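The Jollen is back on the shelf, and we couldn't be happier! It's a rubber-footed repair mat for anyone who likes to open up old desktop computers at the kitchen table, and it's the one thing we reach for before the screwdrivers come out.

## Jollen repair mat, large

The large mat gives you room for a full tower on its side plus all the bits that come out of it. The surface is soft enough to kneel a heavy case on without scratching the table, and it wipes clean with a damp cloth (we've spilt tea on ours more often than we'd like to admit).
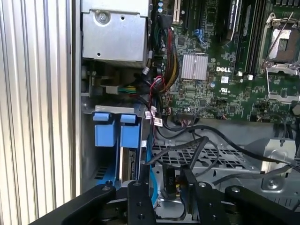
Along the top edge there are 15 shallow wells for screws, each with a number moulded into it. Drop them in as you go, then work backwards when it's time to close up. The wells have sloping sides, so even the tiny ones lift out with a fingertip – lovely if you've ever chased a drive screw across a tiled floor!

The earthing lead clips to either front corner, so left-handers aren't left out. It comes with a wrist strap in a stretchy weave that stays put without pinching.

- Size: 121 cm by 90 cm
- Colour: slate or moss
- Wrist strap and lead included
- Rolls up, with a Velcro tie

If you're mending with a child or a friend, the large mat is wide enough for two people to sit side by side. One unscrews, the other looks after the wells. We've done whole rainy afternoons like that.

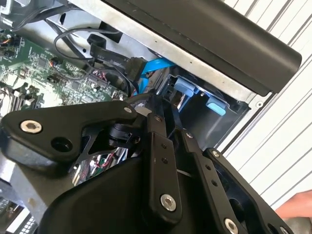

Store it rolled with the wells facing out. It may curl a little when you first open it; leave it flat overnight in a warm room and it settles. Please don't iron it, even on low.

The Zedex tray (sold separately) hooks on to the right-hand side and holds cables, pens and a mug.
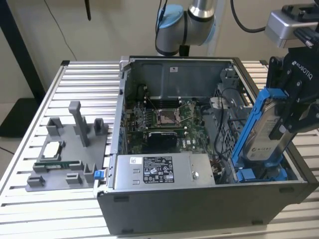 ## Ordering and spares

Our part number for the large mat is 278. Spare straps and leads are kept at the Stostton shop and can go in the same parcel. Moss is usually the first to go, and the next batch is due in December.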